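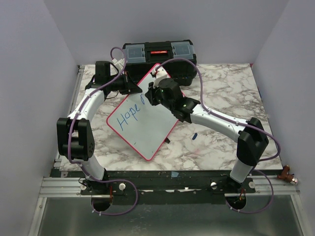

Tamsin Orrell
Contributing editor, robotics and automation

Board shift

Board shift is a fault in robot handwriting in which the writing surface moves after its position has been measured, while the robot carries on as though it had stayed put. Letters drift off their line, strokes that should meet leave gaps, and in bad cases the pen lifts clear of the surface or is driven hard into it. It is one of the most instructive faults in tabletop robotics, as a single crooked word can hold a surprisingly full record of what happened!

The term covers sliding, turning and tipping. It is kept apart from pen slip, in which the marker moves in the gripper, though the two look very alike on the finished board and often occur together.

Causes

A whiteboard is light, smooth and slightly springy, and a marker tip drags on it. On a polished bench top the drag of a long downstroke can be enough to turn a loose board by a degree or two. Cables are another cause: a loop that hangs freely when the arm is folded may brush the board's edge when the arm is at full reach. In two-arm cells the second arm can nudge the board while it is being moved out of the way, or pull it while trying to hold it steady.

A propped board behaves differently from a flat one. It tends to tip backwards under pen pressure, so the tip loses contact near the top of a tall letter and the stroke comes out pale or broken.

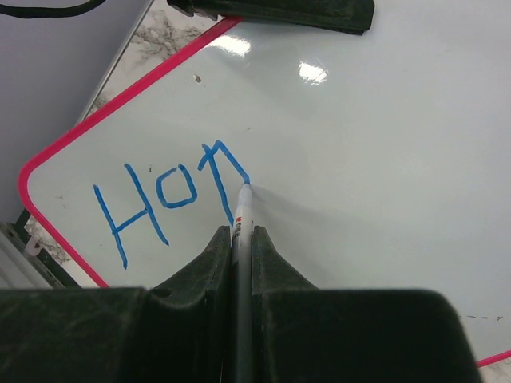 Tamsin Orrell, contributing editor, robotics and automation

The Gumell trials

The best-known study of the fault was made at the Gumell workshop in Arneo, using a writing program called Ovance. The program measured the board once, before the first letter, and trusted that reading to the end of the phrase. Of 3,398 strokes logged, 2,980 fell within the limit of 3 mm. Most of the rest came late in a phrase, and the pattern was lovely to see once plotted: each small error sat on top of the one before.

The trials also turned up a safety matter. When the board tipped, the controller read the loss of contact as a pen held too high and pressed further down. On one run in September the marker was pushed back through the fingers and the gripper struck the board, cracking a corner. The stop button worked, but the arm had already travelled almost 200 mm past the point at which it should have halted. 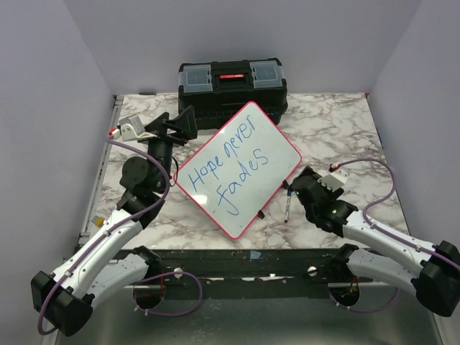

Two-arm writing cell, with "Hope never fades" in blue marker on the board.

Prevention

Clamping is the oldest remedy and still the most dependable. Rubber feet help on marble-effect and other slick tops, but wear quickly. The Barroso check, named after the town where it was first used, has the robot look at two corners of the board again after every word and pause if either has moved.

Later versions of Ovance also cap how far the pen may travel in search of contact. A run that reaches the cap stops with the arm in place, and the marker is taken out by hand before the joints are released.

See also: Pen slip; Contact search; Shared workspace faults

Last revised 2019-05-09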